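Getting secondhand construction toys clean (the quick version)

Did a big tub of these in December, 417 pieces, and Svenja Kuhlmann asked how, so writing it down before I forget. Works for any of the chunky plastic bolt-and-strip sets. Mine is mostly Bostix with some Koivisto mixed in, tub says 2004 on the bottom.

What you need

Dish soap. Old toothbrush. Mesh laundry bag, the zip kind. A big bowl or a clean sink. White vinegar. Two towels you don't care about.

1. Take everything apart

Everything. Nuts off bolts, strips off plates. Gunk hides under the nuts and you won't get it out with them on. If one is stuck, run it under warm water for a minute and try again — no pliers, they chew up the corners.

2. Pull out anything that can't get wet

Motors, battery boxes, stickers you want to keep. Wipe those with a barely damp cloth and set them aside. Anything cracked goes in the trash now, don't wash it first like I did.

3. Soak

Warm water, not hot. Hot can warp the long strips. Good squirt of soap, 5 minutes for dusty stuff, half an hour if it's sticky. Swish with your hand now and then.
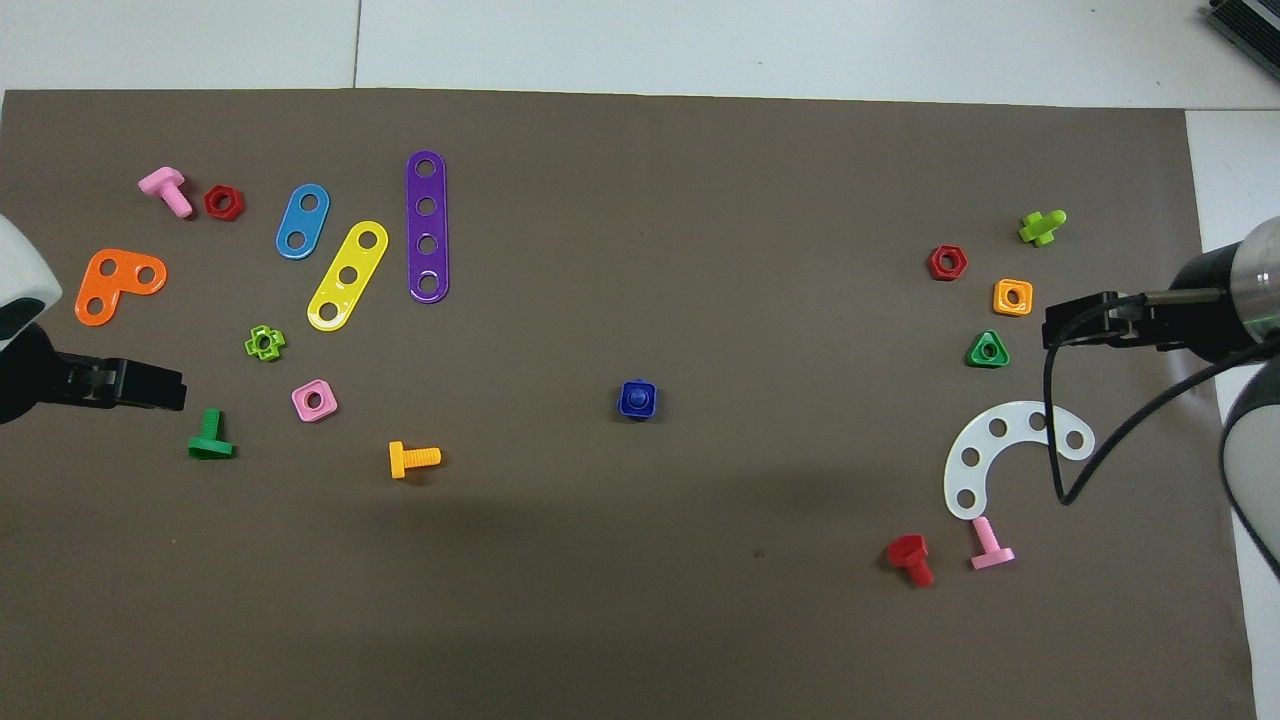 4. Scrub the threads

This is the slow part. Toothbrush, turn the bolt while you hold the brush still. Goes way faster than brushing back and forth. For nuts, poke a cotton swab through and twist. Holes in the plates, same thing. Put a podcast on.

Crayon or marker left over? Baking soda on the damp brush, light pressure. Test the back side first. Red marker didnt come out of mine at all, gave up.

5. Rinse

Into the mesh bag, zip it, run the tap through it. Shake. Flip. Do it again till there's no suds. If they smell like basement, soak the bag in 100 ml vinegar to a liter of water, then rinse agian.

6. Dry

Towel on the floor or a table, spread out in one layer. Bolts head down so water runs off the threads. Overnight is usually enough, nuts take longest. Hala Akl puts hers in a salad spinner first and swears by it — I tried it with the small stuff, fine, kinda loud.

Don't box them up damp. Smell comes right back.

7. Sort

By type, then color if you care. I don't. Bolts in one bin, nuts in one, flat stuff in the last. Spin a nut onto a few bolts as you go to check the threads still catch.

Missing nuts: Judlow sells bags of loose ones, and the Stindik ones fit too but a bit tight.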